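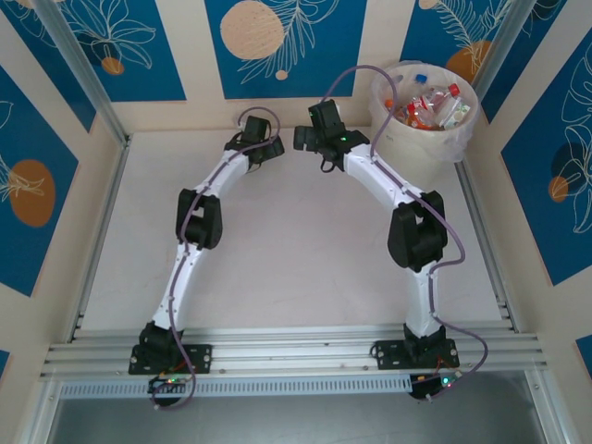
3.2 What ends up in the bin

I should say at the start of this section that I never meant to write about bottles. The Eldale study was going to be a tidy little paper on kitchen bins, and bottles were one line in a long coding sheet. Then I began reading the household diaries and they were full of them: bottles that wouldn't squash, bottles somebody had put back in the fridge with a mouthful left, bottles living on the windowsill until bin day. The heap in Figure 3 is the sort of thing our diary keepers kept grumbling over, four plastic bottles lying any old how in a white bin with a bag in it, one with a blue cap, one with a red cap, and one on the left with something orange still in it. That orange one would have given me a headache at the coding stage (more on leftovers in a moment).

Figure 3. Plastic bottles in a lined white bin, upper right.

We had 22 households in Eldale and 17 in Belmonte, and I visited all of them at least once, usually with a bag of biscuits and far too many forms. Each household kept a diary for 11 days. I'd asked for a fortnight at first, but my co-author Chalerm Luangrath talked me out of it after the February pilot, when the last few pages came back more or less blank. He was right, and the shorter diaries are much fuller.

The liner question surprised me. I had assumed people lined a recycling bin for hygiene and left it at that, but the diaries are all over the place on this. Some people line everything, including the bin for clean paper. Others won't have a bag anywhere near their recycling and rinse the bin out in the garden instead. One Belmonte diary has a whole page on how the bag should sit, with the edges well over the rim so it doesn't slide down when something heavy goes in. I love that page! You can see the same arrangement in Figure 3, where the edges drape over the rim, and I'd guess most readers do it at home without giving it any thought.

Caps were harder to code. Our first sheet had a box for "cap on" and a box for "cap off", and within a day I had a diary saying "cap on but loose, so it can breathe". We added a third box. Chalerm wanted a fourth, for caps thrown in separately, and we argued over it for most of a train journey before I gave in. It did get used, mainly in Eldale.

Then there are the leftovers. We had agreed to code any bottle with drink in it as "not emptied", whatever the amount, and I'm still not happy with that. A dribble of juice and half a bottle of squash are different decisions, made by people in different moods, and our sheet treats them as the same thing. If I ran the study again I'd ask people to mark the level on a little drawing of a bottle, as the Wimoretti diaries did. The tables in Section 4 should be read with this in mind, especially the rows for juice and squash.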